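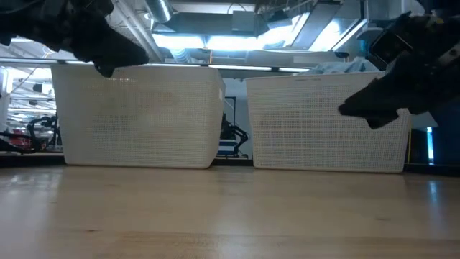 The woman from Holora swore the laundry cell would go 3,000 picks between services. The counter read 2,404 when the left gripper began to drift, and I was the one with the hex keys.

"It's calibration," she said over the phone from Stumton. It had been calibration in June, too.

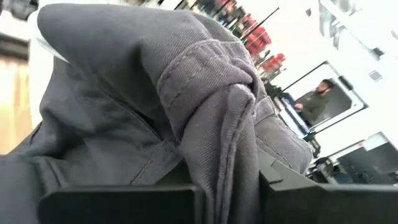

I checked the jaws for play. Three screws on the left finger took a quarter turn each. I wrote that down, knowing she would call it wear.

"Run 300 and send me the log," she said.
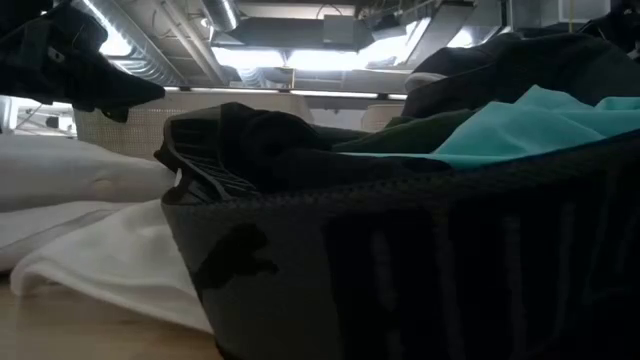 I started the run at ten past four and pulled up a stool. At pick 19 the left arm paused, and I reached for the keys again.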